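Drusell Schools Athletics: Mid-Year Progress Report to the Harnanance Fund

Prepared by Corina Husar, program manager 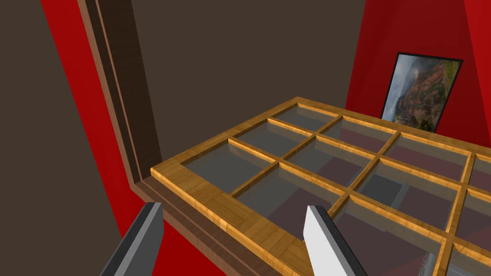 4 min read

This report covers the first half of the grant year, from the start of training in September to the indoor meet on 2nd February. It follows the headings in the grant agreement. The financial statement has been sent separately by Jordan Bainbridge.

Schools and enrollment

The program is running in 18 schools, which is the number we proposed. Enrollment at the end of the half year was 457 children between the ages of eight and thirteen. Most of them train once a week after class. Children in the older group can come to a second session if their school has a teacher free to supervise it.

Three schools started late. Two were waiting for district approval to use their gyms after hours, and the other had a change of principal and asked us to hold off until the new one had settled in. All three are now on the regular timetable. We have agreed to add the missed sessions to the end of the spring term, and the coaches have accepted the longer season.

Training

Sessions last an hour. The first part is running drills and relays, and the second part changes by week between long jump, soft javelin and low hurdles. Maarten Vandenberghe wrote the session plans and visits each school to watch at least one session per term. His notes from the fall show that the younger groups spend too long standing in line at the long jump mat. We have changed the plan so that half the group does baton work while the other half jumps.

Attendance across all schools came to 1,872 child-sessions before the winter break. Attendance fell in the last two weeks before the break, mainly in schools where the school play used the gym. We had the same problem last year. For next year we have asked schools to give us their gym bookings before we set the calendar.

The indoor meet

The first meet of the season was held at the Colombo sports hall on a Sunday. Every school entered a team. The schedule had the sprints in the morning and the relays and long jump after lunch. The sprints finished on time. The long jump ran late because we had one pit for both age groups, and the last relay started forty minutes after the published time. Some families had already left by then.

Anouk Wouters ran the results desk. Results were posted on the wall of the lobby after each event and sent to the schools the next morning. One result in the younger girls' hurdles was entered under the wrong school and has been corrected. The corrected sheet went to both schools.

There was one injury, a sprained wrist from a fall in the relay. The first aider treated it at the hall, and the child was back in training the following week.

Coaches and staff

We planned to train new assistant coaches in the fall and did so, but fewer of them stayed than we expected. Those who left mostly gave working hours as the reason. Sessions start at three thirty, and that is hard for anyone with a day job. Anouk Vandenberghe is now recruiting from the teacher training college, where students can count the hours toward their placement. The first group will start after the spring vacation.

Equipment

The hurdles and batons were ordered from Plenemus and arrived in time. The soft javelins came late and in the wrong length for the younger group. They were exchanged at no cost to the project. Equipment now moves between schools in sets, and each set has a checklist that the coach signs at pickup and return.

Changes we are asking you to approve

We would like to move the unspent part of the assistant coach budget to bus transport for the outdoor meet. The five schools farthest from the track have told us they cannot cover their own buses. The total grant amount would stay the same. We need a decision before the buses are booked.

Next half year

Outdoor training begins as soon as the school fields are open. The outdoor meet will use two long jump pits, and the relays will be moved ahead of the long jump finals. The spring parent survey goes out in the last month of term, and the replies will be included in the final report.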